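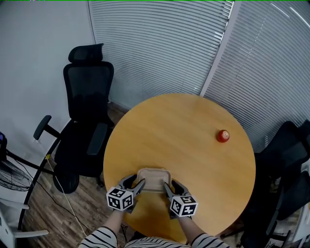

Yoon-hee Yook told me last month that a rulebook is what you write once you've stopped trusting your operators, and that I should open with that so the room would be on her side by the second slide. So there, Yoon-hee. You've had your opening. Pause here for the laugh, if one comes.

Slide 2. Who I am, fast. I look after collection practice at Brasura. We record people doing small jobs by hand with a gripper in each fist, and the recordings go to the people training the arms. My part is the document called Operator Practice, which was 17 pages long when I got it and had been read by its author.

Slide 3. Why have rules at all. Put up the Nuvirska numbers. 1,272 episodes recorded, 200 of them thrown out. Let them look at it. Then say that most of the 200 were thrown out over things a person could have fixed in the time it takes to sigh. Markers covered by a sleeve. Recording started with the hands already halfway through the job. A lid task with no lid.

Don't name the site. They may be in the audience and they bought lunch.

Slide 4. The rules we kept. Go slowly, people photograph this one.

Both marker cubes clean and fully seated before the first take. A smudge counts as dirt. So does tape residue, whatever the tape's owner tells you.

Start with hands still, end with hands still. Two full breaths each end. We tried giving it in seconds and got operators staring at the wall clock, and the head camera faithfully recorded the wall clock.

Hold firmly enough to lift, and no harder. Food containers remember.

If you drop it, keep recording. Pick it up the way you would at home, minus the language, and mark the episode "recovered." Usodon asked for these specially and now we never have enough, which tells you how well people drop things on request.

Slide 5. The rules we cut. This is the fun one, take your time. "Operators shall maintain a natural posture." Ever tried? "The workspace shall be representative." Of what, it didn't say. Radebe's version had a paragraph on approved table shapes. I have read it more than once and I still couldn't tell you where it stands on round.

Slide 6. Who gets to stop a session. Anybody. The operator, the person at the laptop, someone walking past with a coffee who notices a cable where feet go. No form first. The form comes after and it has three lines. If a question comes up about lost time, say yes, we lose time, next question.

Slide 7. Back to Yoon-hee. She read the short version on the train and sent me 2 corrections, both to the commas. I'm counting that as consent.

Leave the contact slide up. Water is on the left of the lectern. Ask for the clicker back.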